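Makatero Play Kitchen Set
by Grirneo

Play food and little pans for small cooks, ages 3 and up
Item no. 1781
In stock at our Pilness shop and online

We've had plenty of play kitchen sets through the shop over the years, and this is the one we keep getting out of the box ourselves. It's a big, cheerful jumble of a set: fruit and veg, a basket to carry them in, a frying pan, a plate, a board and a knife, a small appliance for the worktop, plus a good handful of smaller bits. You don't need a toy kitchen to go with it. A low table does perfectly well, and so does the living room carpet (ours has seen a lot of banana-based cooking).

The basket is what children go for first. It's teal plastic with an orange and yellow rim and slatted sides, so you can see what's in there before you tip it out. And it will get tipped out! Going to market is half the game, and the basket does for the shopping, the picnic and, at the end of the day, the tidying up.

Then there's the food. The aubergine is a proper deep purple, the banana has a nice curve to it, and the tomato is as red as you'd hope. Between them they're enough for a fruit salad, a very odd stew or a whole greengrocer's stall, and the colours are different enough that little ones can sort them, name them and argue over them.

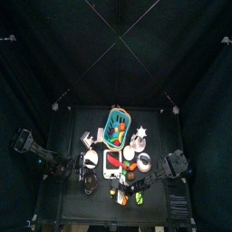

Aoun wrote to tell us that the frying pan had been in use every single morning since it arrived, mostly for "tomato pancakes", and asked whether it could be bought on its own as a second one was badly needed for a visiting cousin. Yes, it can! Spare pans and plates are kept behind the counter at Pilness, or you can add one to your order from the spare parts page.

We're very fond of the pan too. It's black with a lighter middle, and it goes nicely with the round white plate when somebody wants to serve up. The red knife is a lovely bright thing that shows up well against the board, so it's easy to spot when you're gathering everything together. It's for pretend chopping only and hasn't got a sharp edge. The pieces of food are whole and don't come apart, so if your child likes the sort with the sticky-tape join in the middle, have a look at our cutting fruit instead.

The white and grey appliance has become the coffee machine in our house, though it's been a kettle and a cake mixer as well. There are no batteries and no sounds, and you'll have to do the whirring yourself.

What it goes well with

The Makatero apron comes in two sizes and has a pocket big enough for the banana. We also sell a plain tea set that mixes in happily with the plate and pan. If you're buying for a playgroup, two sets together make a really generous shop, and we can pack them in one box.

Cleaning

Wipe with a damp cloth and a drop of washing-up liquid, then leave to dry on a towel. Please don't put any of it in the dishwasher. The basket can go under the tap, and a soft old toothbrush is handy for the slats.

Good to know

Not suitable for children under 3, owing to small parts.
Batteries: none needed.
Comes in a plain card box with a lid, good for keeping.
Spare parts: yes, ask for them by item number.

Postage and collection

Orders placed before noon go out the same day. You can also choose to collect from Pilness, and we'll send you a message once your box is on the shelf. Returns are fine within the month if everything is still in the box, including the knife, which does like to hide under the flap.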